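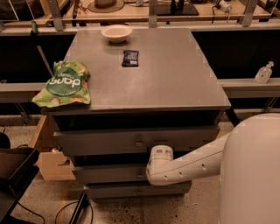

4.2. Les suppléments audiovisuels dans les notices d'éditions vidéo

Le dépouillement du fonds Barreto, conservé à la médiathèque centrale de Hetport, a porté sur 541 éditions de films de long métrage en DVD et en Blu-ray. Ont été retenues les éditions dont l'emballage annonce au moins un supplément, quelle qu'en soit la nature : commentaire audio, entretien, scènes coupées, documentaire de tournage, galerie de photographies de plateau. Les coffrets réunissant plusieurs films ont été traités titre par titre, à l'exception de ceux dont les suppléments figurent sur un disque séparé commun à l'ensemble. Dans ce dernier cas, le coffret a été considéré comme une seule édition.

La description de ces contenus dans le catalogue de l'établissement est très inégale. La notice signale le plus souvent la présence de suppléments par une mention générique en zone de note, sans en donner le titre, la durée ni les participants. Une telle mention suffit à l'emprunteur qui souhaite savoir si le disque comporte autre chose que le film. Elle ne permet pas au chercheur de retrouver un entretien donné, ni de distinguer un commentaire enregistré pour l'édition de celui qui a été repris d'une édition antérieure. Pour 102 titres, aucune mention n'apparaît, alors même que la jaquette détaille le contenu du disque.

L'examen des notices les plus complètes montre que la précision dépend d'abord de la source de catalogage. Les notices dérivées du réservoir Ketcombe reproduisent assez fidèlement le texte de la jaquette, dans l'ordre de celle-ci et avec ses formulations promotionnelles. On y relève des expressions comme « bonus exclusifs » ou « contenus inédits », transcrites sans vérification et dont la valeur documentaire est faible : un documentaire présenté comme inédit peut avoir été diffusé à la télévision avant sa reprise sur disque. Les notices rédigées localement sont plus brèves, mais elles emploient un vocabulaire plus stable et indiquent plus volontiers la langue des suppléments et la présence de sous-titres.

Le cas des éditions Dallik mérite une attention particulière. L'éditeur a fait paraître plusieurs films de son catalogue en deux états successifs, une édition simple puis une édition dite de collection, sous des visuels très proches. Les deux états partagent parfois le même commentaire audio, mais le second y ajoute un livret et un disque de suppléments. Dans le catalogue de Hetport, ils sont fréquemment rattachés à une notice unique, à laquelle sont liés deux exemplaires de contenu différent. L'usager qui réserve le titre reçoit alors indifféremment l'un ou l'autre. Cette pratique, admissible pour des rééditions à l'identique, devient une source d'erreur dès lors que le contenu des disques diverge.

Afin d'évaluer l'écart entre le contenu annoncé et le contenu réel, un sous-ensemble de 60 éditions a fait l'objet d'un visionnage intégral, achevé en avril. Chaque supplément a été relevé à partir des menus du disque, puis comparé à la jaquette et à la notice. Les discordances sont de trois ordres. Certaines tiennent à la durée, souvent arrondie par l'éditeur. D'autres concernent l'intitulé, qui varie entre la jaquette et le menu, en particulier pour les éditions traduites. Les dernières, plus rares, correspondent à des suppléments présents sur le disque et absents de toute description écrite - bandes-annonces, essais de comédiens, versions alternatives du générique. La figure 4 présente la répartition de ces discordances selon le support et la source de catalogage.

Ces résultats appellent une réserve. Le fonds Barreto provient d'un don privé, et sa composition reflète les goûts d'un collectionneur davantage que la production éditoriale de la période. Le cinéma de genre y est fortement représenté, le documentaire presque absent. Les observations qui précèdent ne sauraient donc être étendues sans précaution à d'autres collections publiques, dont les acquisitions obéissent à une politique documentaire explicite.

Il reste que les solutions de traitement sont pour l'essentiel disponibles. Le format en usage à Hetport prévoit une zone de contenu structurée, répétable, dans laquelle chaque supplément peut être décrit séparément. Son emploi demeure limité en raison du temps qu'exige la saisie. La section suivante examine les conditions dans lesquelles cette saisie pourrait être réservée aux éditions dont le contenu n'est pas décrit ailleurs.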